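The Bed Is the Best Table in the House

In January, many people in Bromport open the wardrobe and decide that something must change. I did the same. My flat is small, the kitchen table is always full of papers, and so I do my folding on the bed.

The method I follow came from Ternura, a little home shop near the harbour, which gives out a free leaflet on caring for winter clothes. It asks for patience more than skill. You lay the trousers flat, pull the drawstring free, and smooth the cloth with your palm from the waist to the cuffs. Then one leg goes over the other, and you fold twice.
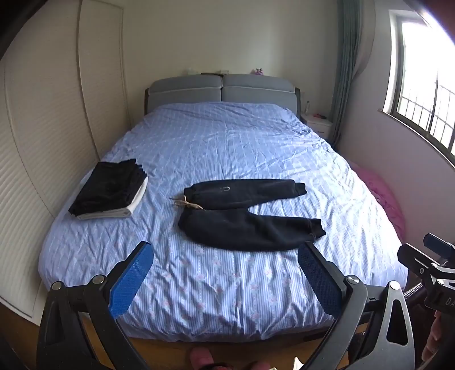

Black sweatpants laid flat on a striped duvet, beside a stack of folded clothes.

Thick cloth is the difficult part. It wants to open again, so I press each fold with my forearm and wait a moment. I also keep a lint brush near me, as black shows everything.

My wardrobe held over 100 pieces when I began. The leaflet advises 8 in one pile and no more, and I must say that my piles now stay straight, even when I take the lowest jumper in a hurry.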